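Pendergate opens its mending and laundry shop in Pratarstead

PRATARSTEAD, 31 August 2018

Hi everybody, Dirk Voß here, founder of Pendergate. Yes, I'm writing my own press release, so please forgive me if it reads more like a letter. Our new shop in Pratarstead is open! We wash, we dry, we fold and we mend, all under one roof, and I've been waiting a long time to be able to type that.

Some of you know us from the market stall, where I sat behind a folding table with a darning needle and a jar of buttons and took in whatever people handed me. It was mostly elbows and heels at first. Then came coat linings, zippers, a choir's worth of hems and one very large tent. Last December we finished our order number 3000, and that was the week I started looking at storefronts in earnest, because my kitchen had more of other people's clothes in it than food.

The place we found used to sell paint. It took us all spring to get the smell out and most of the summer to get the plumbing in (if you've ever tried to run a drain line under an old concrete floor, come by and we'll swap stories). The front counter is the original one. We sanded it down and kept the brass ruler that's set into the edge, and I use it every day for measuring hems.

What you can bring us

Pretty much anything made of cloth. Shirts, bedding, curtains, work clothes, baby things, the sweater your aunt knitted and the dog found. We don't do leather or wedding gowns, but we're happy to point you to people who do both very well.

Mending is priced by the job and we tell you the price before we pick up a needle. A plain sock darn is the smallest thing on the list and still my favorite thing to do. People apologize when they bring in socks! Please don't. A good pair with one thin heel has plenty of life left in it, and a darn done early is quick, flat and comfortable to walk on. Wait until your whole heel comes through and I can still fix it, but you'll be looking at a patch and a bit more money.

If you're sorting at home before you come in, take everything out on the bed where you can get a proper look at it, and go through it one piece at a time.
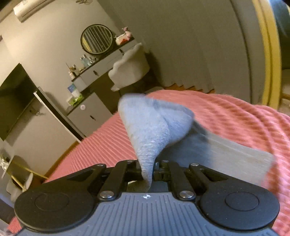 The Sock Shelf

I'm pretty excited about this one. Along the back wall we've put up 40 little cubbyholes for single socks. If you've got one that lost its partner, bring it in clean and leave it on the shelf. If you spot a match for one of yours, take it home, no charge. Anything left at the end of a season gets cut up and goes into our darning practice box, which we use for the evening classes.

And yes, there are evening classes. They're small, they're slow, and you'll go home having repaired at least one thing you own. We supply needles, wool and tea. Bring your own holes.

How drop-off works

We're using a ticket system called Tanoli, and I'll admit I dragged my feet on it. I liked my paper tags. But it sends you a text when your order's ready, and it remembers that you want your shirts on hangers and your towels in thirds, so I've come around. If you don't use a cell phone, tell us at the counter and we'll write you a paper tag just like before — I kept a box of them under the register.

For people who can't get to the shop, Fastico will be doing pickup and delivery inside Pratarstead. You put your bag out, they bring it to us, and it comes back folded. Heavy bedding is welcome. Please keep mending in a separate bag with a note telling us where the trouble is, or put a safety pin next to the spot. Small holes have a way of hiding after a wash.

Opening offer

The first 481 customers through the door get one free darn or button, in whatever color thread we can match. That's the number of names in my old market stall notebook, and it seemed right to give away the same number again. We have 1000 spools on the wall, so our chances of getting close to your color are good, though I can't promise anything on neon.

Reporters and photographers are welcome to stop in any time we're open. Just ask for me at the counter. If I'm in the middle of a heel I may keep sewing while we talk.

Press contact: Dirk Voß, Pendergate, Pratarstead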